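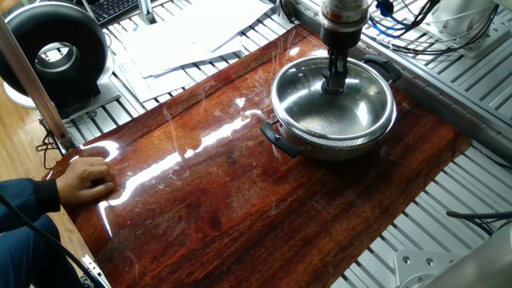 4. The open day at Brirnthorpe

4.1 Setting and procedure

Figure 3. The pot task at the Brirnthorpe open day, with the gripper lowered into the pot and a hand resting on the near corner of the board.

The material in this section comes from one visit, made in November, to the open day held by Zatier at its Brirnthorpe workshop. The firm invited buyers from hotel and hospital kitchens, a handful of local teachers, and the three of us. We were free to stand where we liked and to ask what we liked, and the first author was allowed to keep a tally at the side of the room. We did not have access to the control software, and we were not shown the logs. What we report is therefore what a patient visitor could have recorded with a pencil.

The pot task was the second item on the printed programme. In the programme it is called "unassisted handling of everyday cookware". The arm comes down over a steel pot standing on a polished board, reaches inside, takes hold, lifts, and sets the pot down again. Between 10 in the morning and the close of the day the routine was started 172 times. Each start was announced by the demonstrator, Leonardo Pellegrini, who gave the same short talk with small changes depending on who was in front of him.

4.2 What counted as a success

Zatier's own sheet, handed out at the door, says that the arm "completes the task reliably in a normal kitchen setting". No figure is attached to the word reliably. When asked, Mr Pellegrini said that a run was a success if the pot ended up back on the board. We think this is too generous. A pot that is dragged sideways and never leaves the surface also ends up back on the board, and so does a pot that is never gripped at all.

We used a stricter rule. A run was scored as a failure if the pot was not lifted clear, if it was put down on its side, or if a member of staff touched the pot between the announcement and the end of the run. By this rule 34 of the 172 runs failed. The demonstrator's rule gives two failures, both of them cases where the pot came to rest off the board. Neither number is wrong as arithmetic. They answer different questions, and only one of those questions is of any use to a person who is thinking of buying the machine.

We make no claim that our count would hold elsewhere. It was one room, one pot and one board, and the staff were plainly tired by the afternoon.

4.3 The hand on the board

Figure 3 was chosen because it shows something the programme leaves out. A person's palm is down on the corner of the board while the fingers of the gripper are inside the pot. We asked three times during the day whether the board needed holding. The first answer was that it did not. The second was that it was "a habit". The third, from Solange Andrade, who had set up the bench that morning, was that the board could shift if the gripper met the bottom of the pot, and that it was easier to steady it by hand than to clamp it between visitors.

We found the third answer the most believable, and we are grateful for it. It also changes what is being shown. If a board has to be steadied, then part of the job of keeping the pot where the arm expects to find it is being done by a person. Nothing in the printed sheet allows for that person. We did not score a hand on the board as a failure, as it would have been unfair to apply a rule that the staff had no notice of, and we had not thought of it ourselves until the day was well under way. A later study should record it for every run. Ours did not, and we cannot say how many of the 172 involved it.

A related point concerns the surface. The board is highly polished and carries long white reflections from the lights overhead. The inside of the pot is shiny at the sides, with a duller, dimpled pattern on the bottom. Visitors were told that reflections "make no difference". That may be so, but it could only be shown by changing the lights, and the lights were not changed.

4.4 What visitors took away

Koen Boersma spoke to people as they left the bench. Most used the words of the demonstrator's talk, and several said that the arm worked by itself. One hospital buyer, who had watched four runs in a row, asked why the pot was always turned the same way. She was told that other angles were possible. No other angle was tried while we were present.

Zatier states that the arm carried out 758 lifts in its own trials before the open day. We have no reason to doubt that the lifts took place. We asked Gervásio Portela, who answered for the firm, for the conditions under which they were made, and in particular whether the pot was placed afresh each time. He said that this would be covered in a report. At the time of writing we have not received one, and we leave the figure out of the comparison in Section 5.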